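Bench sweeping pilot: where we are at the end of August

Hi Mirta, you asked for the long version this time, so get a coffee. Short answer first: the arms are sweeping up scraps with a plain dustpan and hand brush, the crew has mostly stopped rolling their eyes, and I'd like to keep going into the next phase.
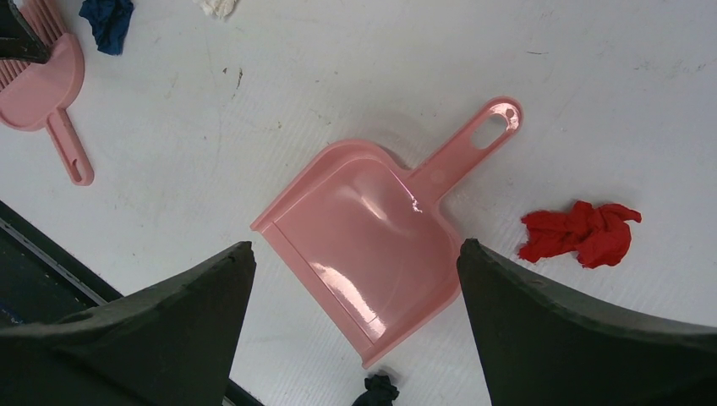
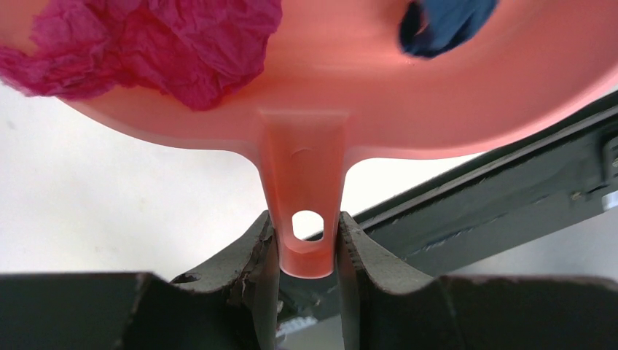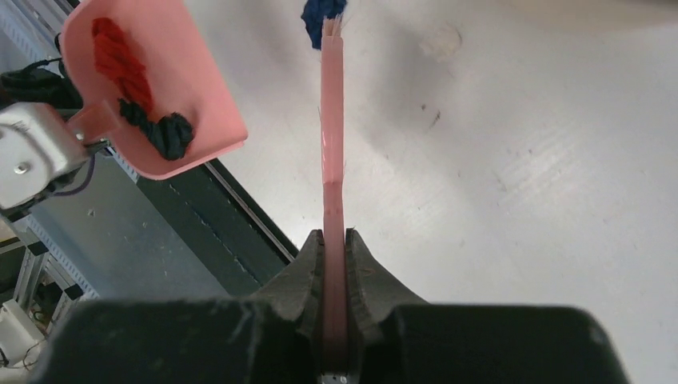

Posted by Daiane Brito, Rangel finishing shop
Filed under: Kistgate pilot, progress reports

OK, so the money. We've used 48 percent of the grant and the biggest chunk went to the Trivatton arms and the table, same as in the budget you signed. Gripper fingers are the line I got wrong. They wear along the edges faster than I'd planned for, and I've moved a little over from travel to cover spares (form attached, sorry about my handwriting).

The job itself is fabric scraps. One arm holds the dustpan by its handle, the other takes the brush, and the bits of cloth get pushed in. We ran 29 practice sessions this period. Big crumpled pieces go well! Small dark ones get left behind more than I'd like, and picking the brush up off the table is still the slowest part by far. Elaine has been working on the angle of the pan so the front edge sits flat, and that helped a lot.

Now the people part, which I know is what you really care about. Six of us work the benches, and until spring everybody lost the last 15 minutes of a shift to cleanup. Ivone was the most worried, and she said so in front of everyone, which I was glad of. Her question was whether those minutes would come out of her paycheck. They won't. Management put it in writing in June and it's taped up by the time clock. She now runs the practice sessions two afternoons a week and gets the higher rate while she's doing it.

Not everything is rosy. The arms are slow, people still grab a brush themselves when they're in a hurry, and Janaína wants a clearer rule on who gets to stop a run. She's right, we only ever agreed on that out loud. I'm writing it up with her.

Next up: smaller scraps, a second pan shape from Vesico if they ever answer my emails, and training for two more of the crew. I'd also love to have you come see it, maybe around 3 in the afternoon when the sessions start.

Still need from you: an OK on the spares transfer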